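작업대 상판 (집성목)

작업대 상판은 작업대에서 물건을 올려놓고 작업하는 수평면을 이루는 판재이다. 이 문서는 그중 좁은 나무 띠를 나란히 접착해 만든 집성목 상판, 흔히 부처블록(butcher block)이라 부르는 것을 주로 다룬다. 합판, MDF, 금속판 상판은 해당 문서 참고.

목차
1. 개요
2. 구조
3. 수종
4. 치수와 다리
5. 마감
6. 얼룩
7. 보수
8. 습기와 휨
9. 쓰임새
10. 지역별 사례
11. 같이 보기

1. 개요

원래는 정육점 도마에서 온 말. 고기를 내리치는 두꺼운 나무 토막을 가리켰는데, 뒤에 주방 조리대와 작업대 상판까지 뜻이 넓어졌다. 지금 시중에서 부처블록 상판이라고 파는 것은 대부분 도마처럼 칼질을 하라고 만든 물건이 아니다. 그냥 띠 모양 나무를 붙인 넓은 판이다.

통판(한 장짜리 원목)과 비교하면 넓은 폭을 만들기 쉽고, 값이 덜 들고, 휨이 덜하다. 단점은 접착선. 오래 젖은 채로 두면 벌어질 수 있다. 무게도 만만치 않아서 긴 상판은 혼자 들면 안 된다.

2. 구조

결 방향에 따라 보통 셋으로 나눈다.

엣지 그레인(edge grain). 띠의 좁은 옆면이 위로 오게 세워 붙인 것. 긴 줄무늬가 나란히 보인다. 작업대에는 이게 제일 흔함. 단단하고 안정적이며 값도 중간.

페이스 그레인(face grain). 띠의 넓은 면이 위로 온다. 무늬는 좋은데 눌림과 긁힘이 잘 생긴다. 식탁이나 책상 쪽.

엔드 그레인(end grain). 나무를 짧게 잘라 마구리면이 위로 오게 붙인 것. 바둑판 무늬가 된다. 칼날에 순하고 칼자국이 덜 남지만 비싸고 무겁고 물을 잘 빨아들인다. 도마용으로 쓰고, 넓은 작업대에 쓰는 일은 드물다.

띠를 길이 방향으로 잇는 방식도 둘로 갈린다. 처음부터 끝까지 한 토막이면 솔리드, 짧은 토막을 손가락 깍지처럼 이으면 핑거조인트. 핑거조인트는 이음매가 눈에 보여 싫어하는 사람도 있으나 작업용으로는 문제 없다. 이음매가 위에서 보이는 것을 탑핑거, 옆에서 보이는 것을 사이드핑거라고 한다.

3. 수종

고무나무. 연한 갈색, 결이 얌전함. 싸다. 입문용 작업대 상판의 상당수가 이것이다. 물에는 약한 편.

너도밤나무(비치). 단단하고 색이 옅다. 목공 작업대의 전통적인 재료. 습도에 따라 움직임이 큰 편이라 마감을 꼭 해야 됨.

단풍나무(하드메이플). 촘촘하고 무겁다. 색이 밝아서 떨어뜨린 나사 같은 게 잘 보인다. 그만큼 얼룩도 잘 보인다.

참나무(오크). 기공이 크다. 탄닌이 많아서 젖은 쇠붙이를 올려두면 검은 자국이 생긴다.

아카시아. 띠마다 색 차이가 심하다. 취향을 탄다.

소나무, 삼나무 같은 무른 나무는 가볍고 싸지만 바이스로 물거나 망치질을 하면 금방 패인다. 임시 작업대 정도로만.

4. 치수와 다리

판매 단위는 제각각인데 길이 2000밀리미터, 폭 600밀리미터, 두께 40밀리미터 조합이면 1인용 작업대로 무난하다. 폭이 이보다 좁으면 공구 놓을 자리가 모자라고, 너무 넓으면 벽 쪽 끝에 손이 안 닿는다. 양쪽에서 마주 보고 쓰는 작업대라면 폭을 더 넓게 잡는다.

두께는 처짐과 직결된다. 얇은 판을 긴 구간에 걸치면 가운데가 내려앉으므로 다리 사이에 가로 보강대를 넣을 것. 바이스나 클램프를 달 계획이면 처음부터 두꺼운 판을 고르는 편이 낫다.

고정할 때 주의. 목재는 결의 직각 방향으로 늘고 준다. 다리 프레임에 나사를 꽉 박아버리면 계절이 바뀔 때 판이 갈라지기도 한다. 타원 구멍이 난 철물이나 8자 철물을 써서 움직일 여유를 준다. 결 방향 움직임은 무시해도 될 수준.

5. 마감

오일. 아마인유, 동유(텅오일) 등. 나무 속으로 스며들고 표면 막이 얇다. 손맛이 좋고 부분 보수가 쉽다. 대신 자주 다시 발라야 함. 오일 묻은 걸레는 뭉쳐 두면 자연발화 위험이 있다. 반드시 펴서 말리거나 물에 적셔 밀폐 용기에 버린다.

하드왁스오일. 오일과 왁스를 섞은 것. 물 튐에 조금 더 강하다. 요새는 이쪽이 많이 쓰인다.

바니시, 폴리우레탄. 두꺼운 막을 만든다. 물과 기름은 잘 막는데 한번 까지면 그 부분만 고치기가 어렵고, 뜨거운 것에 하얗게 뜨는 제품도 있다.

무마감. 의외로 쓰는 사람이 있다. 미끄럽지 않고 접착제 떨어진 건 스크래퍼로 긁으면 그만이라는 이유. 얼룩은 감수해야 한다.

어느 쪽이든 윗면만 바르고 끝내면 안 된다. 밑면을 빼먹으면 위아래로 습기를 먹는 속도가 달라서 판이 휜다. 마구리면은 물을 제일 많이 먹으니 한두 번 더 바른다.

6. 얼룩

밝은 색 상판에서 가장 많이 나오는 불만이다. 쓰다 보면 생긴다. 원인별로 색과 모양이 좀 다르긴 한데 눈으로만 봐서는 구분이 안 되는 경우도 많다.
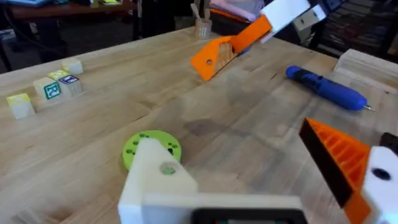

물 얼룩은 대체로 테두리가 남는다. 컵 바닥 모양의 둥근 고리가 대표적. 막 안에만 습기가 찬 하얀 고리는 며칠 말리면 옅어지기도 하지만 나무까지 들어간 검은 자국은 그냥 두면 안 빠진다.

기름 얼룩은 경계가 흐리고 결을 따라 번진다. 절삭유, 윤활유, 음식 기름 다 비슷하다. 묻은 직후라면 베이킹소다나 활석 가루를 덮어 하룻밤 두었다가 털어낸다. 오래된 건 용제로 닦아도 흔적이 남는 편.

쇠 얼룩. 탄닌과 철이 만나 생기는 검푸른 자국이다. 옥살산 용액으로 뺀다. 장갑과 보안경 필수이고, 처리 후 물로 여러번 닦아낸다.

그 밖에 커피, 잉크, 납땜 플럭스, 접착제, 인두나 히트건에 탄 자국 등. 탄 자국은 화학적으로 빼는 게 아니라서 깎아내는 수밖에 없다.

마감막 위에 얹힌 얼룩인지 나무까지 들어간 얼룩인지부터 확인할 것. 물수건으로 문질러서 조금이라도 옅어지면 대개 앞의 경우다.

7. 보수

얕은 긁힘은 고운 사포로 결 방향을 따라 문지르고 오일을 다시 바르면 된다. 결을 가로질러 밀면 사포 자국이 남고 마감 후에 더 도드라진다.

눌린 자국은 젖은 천을 대고 다리미로 짧게 누른다. 섬유가 물을 먹고 부풀어 올라온다. 섬유가 끊긴 자국(칼자국 등)에는 효과 없음.

깊은 얼룩은 샌딩. 거친 번호에서 시작해 점점 고운 번호로 올라간다. 얼룩 자리만 파내듯 갈면 움푹해지니까 주변까지 넓게 갈아 줘야 한다. 집성목은 두께가 있어서 여러 번 갈아도 되는 게 장점이다. 무늬목을 붙인 판은 금방 속이 드러나므로 이 방법을 쓰지 않는다.

접착선이 벌어졌을 때는 틈을 청소하고 목공 본드를 밀어 넣은 뒤 클램프로 조인다. 틈이 길면 판을 그 선에서 완전히 켜서 다시 붙이는게 깔끔하다.

뒤집어 쓰는 방법도 있다. 밑면 상태가 괜찮으면 제일 빠르다. 철물 구멍은 메워야 함.

8. 습기와 휨

배송받은 판은 바로 조립하지 말고 쓸 방에 며칠 둔다. 바닥에 그대로 깔지 말고 각목을 받쳐 위아래로 공기가 통하게 한다. 벽에 비스듬히 세워 두는 건 휨의 지름길.

국내 기후에서는 7월 장마철에 폭이 가장 늘고 겨울 난방철에 가장 준다. 벽 사이에 꽉 끼워 넣은 상판이 여름에 밀려 올라오는 일이 있으니 양옆에 틈을 둔다. 난방기 바로 옆 설치도 피한다.

이미 휜 판은 볼록한 면을 따뜻하고 건조하게, 오목한 면을 약간 습하게 두면 어느 정도 돌아온다. 급하게 하면 갈라진다.

9. 쓰임새

목공. 바이스, 벤치독 구멍과 함께 쓴다. 무게가 있어야 대패질할 때 안 밀린다.

조립, 전자 작업. 나무는 플라스틱처럼 정전기가 심하게 쌓이지는 않지만 정전기 방지 기능이 있는 것도 아니다. 민감한 부품이면 접지 매트를 따로 깐다. 납땜 자리에는 실리콘 매트.

주방 조리대. 싱크볼 주변이 약점. 물기를 바로 닦는 습관이 있으면 오래 간다.

학교와 공방의 공용 탁자. 여럿이 쓰면 자국이 빨리 는다. 학기마다 가볍게 갈고 오일을 바르는 곳이 많다.

10. 지역별 사례

엔드빌(Endville)의 공동 작업장은 작업대 전체를 엣지 그레인 상판으로 맞춘 경우로, 수리 기록이 공개되어 있다. 2022년 2월 28일 월요일 기준 기록은 258건, 가장 많은 항목은 얼룩 샌딩, 그다음이 마구리 갈라짐이다. 상판은 벤덴(Vendden)에서 들여온 너도밤나무 판이고 마감은 플로스티스(Plostis) 하드왁스오일. 초기에는 밑면 마감을 안 해서 휜 판이 여럿 나왔고 뒤에 전부 다시 칠했다.

야노스(Llanos)의 공방은 반대로 무마감을 고집한다. 관리표에 오일 항목 자체가 없다. 대신 접착제를 쓰는 작업에는 종이를 깔게 되어 있다.

11. 같이 보기

도마
바이스
벤치독
집성재
하드왁스오일
샌딩

이 문서의 4번, 8번 문단은 출처 보강이 필요합니다.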